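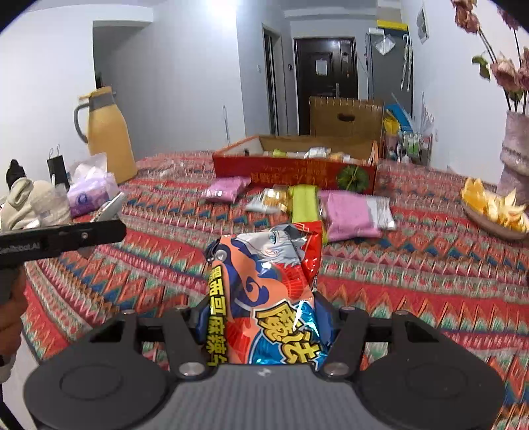
Someone under yesterday's post reckons sorting snacks by flavour is a waste of a table and they should go straight into the box by size. Fair point for tins. Bags behave differently, so a few notes on how I pack a mixed snack box.

Stage one is laying out. Everything goes on the cloth in a row, small packets included, before any of it goes near the red box. The orange and navy bag with the anime face is the awkward one. The yellow strip says 墨西哥麻辣牛, so Mexican spicy beef or something close to it. Large gold 魔法 on the front, "magic".

Big glossy bags are mostly gas. Sealed film, headspace, a small mass of product at the bottom. They set the volume of the box and contribute almost nothing to the weight. Work out where they go first, load them last.

Order I use: dense and flat on the base, long packets along the walls, pillow bags on top. Crimped ends point inwards. A crimp rubbing on cardboard for a week will scuff through before the film does.

Don't vent the bags to save room. I tried it in February on a parcel to my sister. The box closed beautifully and she got a bag of spicy dust.

Transparent packets go in the middle layer, away from corners. Corners take the drops.

Box spec, as asked: single wall, brown inside, lid folds over. I buy them from Revport in packs of 40. The Kukatent ones are a nicer colour but the flaps are 3 mm short of meeting, so you end up bridging the gap with tape.

Tape: one strip down the centre seam, one across each end. Paper tape holds fine on uncoated board. On a coated red finish it lifts at the edges after a day or so, so use plastic there.

Target for this one is 2710 g closed. Over that, my courier bumps it to the next bracket and the postage costs more than the chips.

Void fill only if something moves when you tilt the box. I use the thin tissue from Mukska orders. Bubble wrap takes up the room of another packet.

List of contents goes inside the lid in plain English, flavour and heat level. My nephew is 7 and will open the brightest thing first regardless of what's in it.

Endale tins are a separate post. They dent everything they touch and get their own box.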